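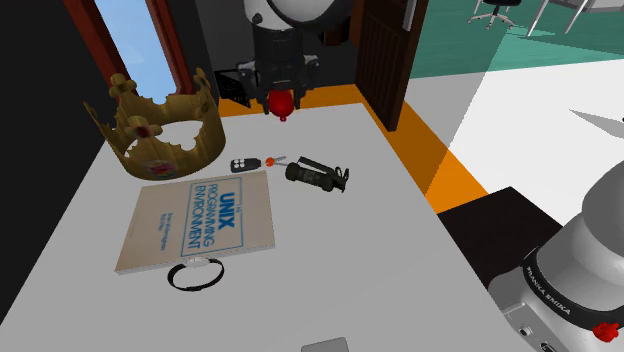
### 4.2 Collecting the demonstrations

We gathered all our examples in simulation, and I'll say straight away that I expected this to be the easy part of the project. The setup is a Franka arm over a white table, with a wrist view and a wider view saved at every step. Each episode starts from a fresh layout drawn from our object pool, which has 111 models in it, and the person driving is given a single target to pick up. Rekha Dixit drove most of the early sessions, I did a good share of the later ones, and our friends at Haugland lent us a few extra pairs of hands in October (thank you!).

We recorded 3667 episodes in all. The episodes were driven through Brultine, our in-house teleoperation tool, and stored with the object poses, joint readings and gripper width alongside the two views. I went back and forth on whether to keep failed grasps – in the end we kept them, with a flag, and the learner sees them only in the ablation of Section 5.3. 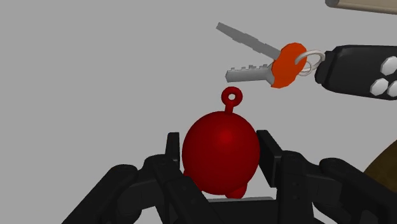 Small, round things gave us the most grief. A driver has to judge depth from the wrist view, and with a ball-shaped target a centimetre of error is enough to send it rolling off towards its neighbours. Rekha's fix was to slow the arm down for the last part of the approach, and I liked it so much that we made it the default for everybody. We then re-recorded 107 of the oldest episodes so that the speeds would match.

Layouts are drawn at random, with one rule: no two objects may overlap at the start. They can sit very close, though, and we wanted that. A policy that has only ever seen tidy, well-spaced tables does badly the moment a key or a bracelet is lying next to the thing it wants, as we found with our first model, Lernura-small.

**Figure 3.** Views from the collection sessions. Top: the table, with a crown, a book, a bracelet, a car key and other objects. Bottom: a dark red, ball-shaped object between the gripper fingers, with a set of keys to the upper right.

For testing we held back 41 objects, which never appear in training, either as targets or as clutter.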